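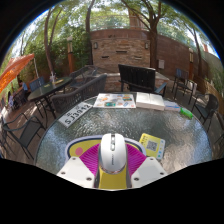

2. Trabajo de mesa y primeros ensayos

Nuestro grupo montó una versión corta de «Lindetard», pieza sin palabras para tres intérpretes. El texto original tiene 952 líneas de acotaciones y ningún diálogo. Con la profesora Consuelo Betancur elegimos 196, las que suceden en la sala de espera.

Walter Tamayo hizo la dirección y yo llevé el cuaderno de ensayos. En abril leímos las acotaciones en voz alta, muy despacio, y cada intérprete marcó sus pausas. Dong-hyun Won propuso que los cuerpos no se tocaran nunca. Al principio me pareció una idea fría, pero en el segundo ensayo la aceptamos todos.

3. La función

Se presentó el sábado 9 de noviembre en la sala Bautista, que tiene 100 butacas. Milagros Sánchez entraba desde el público y tardaba unos 200 segundos en llegar a su silla. Algunos espectadores se rieron en ese momento, y nosotros no lo habíamos previsto.

4. Dificultades

La luz lateral fue demasiado fuerte y borró los gestos de las manos. También faltó ensayar la salida. Para la próxima versión quiero probar el final con la sala encendida, como lo pide el autor en la última acotación.

Miłosz Żak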